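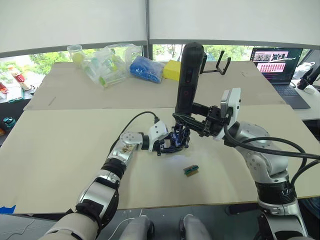

About Kevgate

Kevgate designs and supplies team uniforms for amateur and semi-professional soccer clubs. The company was founded by Kyrylo Lysenko, a former goalkeeper who had spent several seasons ordering jerseys for his own side and believed that smaller clubs deserved the same care as large ones. We now serve almost 200 clubs, from youth academies to veterans' leagues.

Our Uniforms

Every order begins with a conversation about the club's colors, crest and history. Our designers then prepare two proposals for the home jersey, and the club may combine elements of both before approving a final version. Away and goalkeeper jerseys are developed from the approved home design.

We offer two ranges. Skuvetti is our match range, cut close to the body and made in a light knit for competitive play. Altia is intended for training and travel, and includes jackets, warm-up tops and shorts. Both are available in adult and youth sizes, and names and numbers are applied before delivery.

Clubs that change sponsors during a season may return their jerseys to us for new lettering. Designs are kept on record so that replacement shirts can be ordered singly at any time.

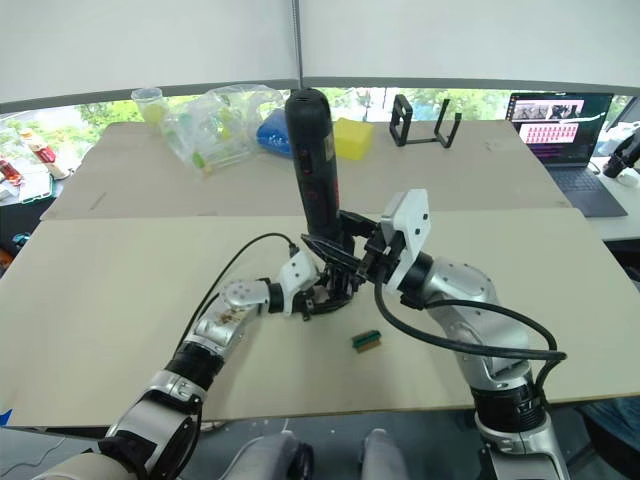
Working With Clubs and Schools

Through the Ilie program, Kevgate provides uniforms at reduced cost to school teams and newly formed clubs. Applications open each November and are reviewed by our design and accounts staff together. Successful applicants receive a full set of home jerseys, shorts and socks for the following season.

Contact

Inquiries about new orders should be sent through the contact form, with the club's name, its league and the date on which the uniforms are needed. Existing customers are asked to write directly to their account manager.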